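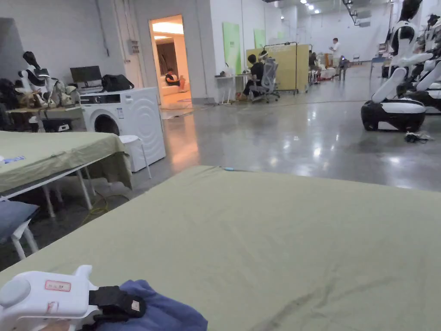
Whether an older patient is fit enough for chemotherapy is now often decided, at least in part, by a questionnaire on everyday tasks. The patient is asked about shopping, cooking, using the telephone, managing money and doing the laundry, and the answers are added up. We have doubts about how much the total can tell us, and the laundry item shows why. It asks whether the person can do their own washing "without help", "with some help" or "not at all", and leaves everything else to the imagination. A front-loading machine with a round door and a stool directly in front of it (Figure 1) asks for one kind of effort from someone who can sit down to load it. The same machine with no stool asks for bending or kneeling, and a top loader at the end of a garden path asks for something else again. All three patients may tick "without help", and all three get the same mark. A patient who has never done the washing in a long marriage may tick "not at all" and be scored as dependent while being perfectly able to climb two flights of stairs. None of this is new as a complaint. What is less often asked is whether it matters once the score is used to choose a dose.

The Vastivance study gave us some means of looking at this. It enrolled 640 patients treated for early breast cancer or stage III colon cancer, all of them over 70 and all considered by their own team to be candidates for adjuvant treatment. The main results, on the completion of planned cycles, are set out in Section 3. In the present section we deal only with the functional score, which was collected from every patient before the first cycle and again before the fourth, and with the home assessment carried out in a subgroup of 200 patients at the Remdale and Skemville centres. We had expected the score to perform well. It had been recommended to us warmly, it was cheap, and the patients did not mind filling it in.

4.1 What the score was supposed to do

The Eklund form, which both centres were already using, turns the answers into a total on which a fall of 10 points is taken to mean a real loss of function. We have tried to find out where this threshold came from. The user guide presents it as established. The earlier version of the guide presents it as provisional, with the same wording otherwise, and neither version describes the group in which it was worked out. It may well be sound. But a threshold that moves from provisional to established with no new data in between should not be used to reduce a dose, and in both our centres it was being used in this way before the study began.

The usual argument in favour is that a poor score predicts severe side effects. In our data it did so, weakly, when taken alone. Once age, kidney function and the number of regular medicines were in the model there was little left for it to add, and the confidence interval was wide enough to accommodate almost any opinion. We do not take this as proof that function is unimportant. Clinicians who know their patients will say, rightly in our view, that the person who has stopped going out is the one to worry about. The question is whether the form picks that person out.

4.2 Score against home assessment

In the home assessment an occupational therapist watched the patient carry out the tasks which the form asks about, in the patient's own kitchen or wherever the task was normally done. The therapist did not know the score. Agreement between the two was acceptable for money and medicines, poor for shopping, and worst for laundry and housework. The disagreement ran in both directions, and this is the awkward part. Had patients simply overrated themselves, a correction could have been applied. Some did overrate themselves. Others, more often men, reported being unable to do tasks they then did without trouble when asked, and said afterwards that they had taken the question to be about who did the job at home.

In 15 per cent of the subgroup the two methods would have led to different treatment advice under the rule then in force. We are wary of making too much of this figure. The subgroup was not a random sample: patients had to agree to a visit, and those who felt worst tended to refuse. The rule itself was a local one. It would also be wrong to assume that the home assessment was correct whenever the two disagreed. A patient who is watched may try harder than on an ordinary day, or may be thrown by having a stranger in the house. The therapists at Skemville visited mostly in the morning, those at Remdale mostly in the afternoon, and fatigue during treatment is known to vary through the day. We did not foresee this when the protocol was written and cannot adjust for it now.

4.3 Change during treatment

Repeated scores are often said to be safer than single ones on the grounds that each patient acts as their own control. If somebody misreads the laundry question, the reasoning goes, they will misread it the same way twice. We found only partial support for this. Several patients changed their answer between the first and second form with no change in what they were doing at home. A daughter had moved in for the duration of the treatment, or a neighbour had offered to take the sheets, and the patient moved from "without help" to "with some help". On the form this is a loss of function. In any ordinary sense it is good luck.

The reverse also happened, though less often. Patients who had truly slowed down kept their full score by spreading the tasks over the week, or by dropping the ones they could put off. The form asks whether a thing can be done and has no interest in how long it takes. Gait speed, which was measured in clinic on the same day, fell in most of these patients, and it was the gait speed that the treating teams said they had noticed. Whether they had noticed it before being shown the figures is another matter, and we have no record that would settle it.

It has been put to us that a longer form would solve the problem. A version with more items exists and is being promoted. We see no reason to expect much from it. More questions of the same kind will bring more answers of the same kind, and the burden on patients in the first weeks after diagnosis is already considerable. The completion rate for the second form in our study was lower than for the first, and the blank pages came disproportionately from patients who had been admitted to hospital in between - precisely those whose function we most wanted to know about. The analysis in Section 3 treats these scores as missing at random. We kept to that plan as it had been registered, but we do not believe the assumption, and readers should not either.

4.4 Use in practice

Our results do not justify dropping the functional questionnaire from the assessment of older patients. Going through it with a patient often started a useful conversation, and nurses at both centres valued it for that. Problems with medicines in particular came to light that had been missed in clinic. These are good reasons to ask the questions. They are poor reasons to add up the answers and compare the total with a number.

Where a total must be reported, for instance because a trial requires it for eligibility, we suggest that the items answered "with some help" or "not at all" be followed by one further question, namely whether this has changed in the past six months and why. This took very little time in the patients in whom it was tried. It has not been tested against outcomes, and we would ask that it not be adopted as though it had. We would also caution against using a fall in the score between cycles as the sole ground for lowering a dose. In the present study the dose was lowered for that reason alone in a small number of patients, mostly at Remdale, and in the notes of some of them we could find no other sign that anything was wrong. Their outcomes are too few to analyse and the follow-up is short. It remains possible that the reductions did them no harm, or spared them toxicity that would otherwise have come later - the design does not allow us to say.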